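Home | Grants | Reports | Archive | Contact

Last updated: 23 February 2023

Venholm Dialect Recordings: second progress report to the Istuvar Fund

The tapes are in better shape than we feared and the paperwork is in worse. When we wrote to you in November we expected the reverse, and the work plan was built on that expectation, so parts of what follows will not match the plan you approved.

The collection stands at 1,017 reels and cassettes, which is more than the inventory lists. The inventory was typed by someone with firm views on which villages counted. Everything from the Orby side of the river was filed under "misc.," including the only long interviews we have with speakers of the older eastern form. Those have now been given proper shelf numbers and, for the first time, a place name.

Transfer. Most of the spoken material from the first two cabinets has been digitized and checked against the labels. Where label and tape disagree, we have gone with the tape. One cassette marked "Harvest songs, complete" holds a radio weather forecast and then a long argument over a fence. The argument is excellent dialect and has been kept. The forecast has been kept too, under protest.

Transcription is slower. Our estimate allowed one working day per recorded hour, a figure I supplied myself and would like to hear no more about. The true rate is closer to two, and worse wherever a clock was ticking next to the microphone. We have 28 full transcripts ready for outside review and a longer list of partial ones.

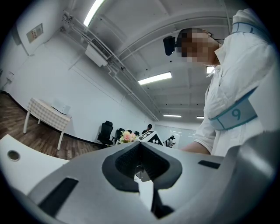

White coat and tabletop, Venholm.

The spelling question is still open. Half of our readers want the Ahn system, which marks every vowel and makes a shopping list look like algebra. The other half want something their grandmothers could have read. For now the transcripts use plain spelling, with Ahn notation on a separate line for the passages linguists are likely to quote. This doubles the proofreading in those passages and has made both sides equally unhappy – I am told that is how you know a compromise is working.

Budget. We are a little under on equipment and over on storage boxes, acid-free cardboard having become a luxury good. We ask your permission to move the unspent travel money across to cover it. Two of the planned visits to Orby were lost to the road being closed, so the money is there.

Next period: finish the third cabinet, send the reviewed transcripts to the county library, and write to the families whose consent forms are missing or were signed only "yes." We would also like to talk with you about the fourth cabinet – it was not in the application, and we have only just found the key.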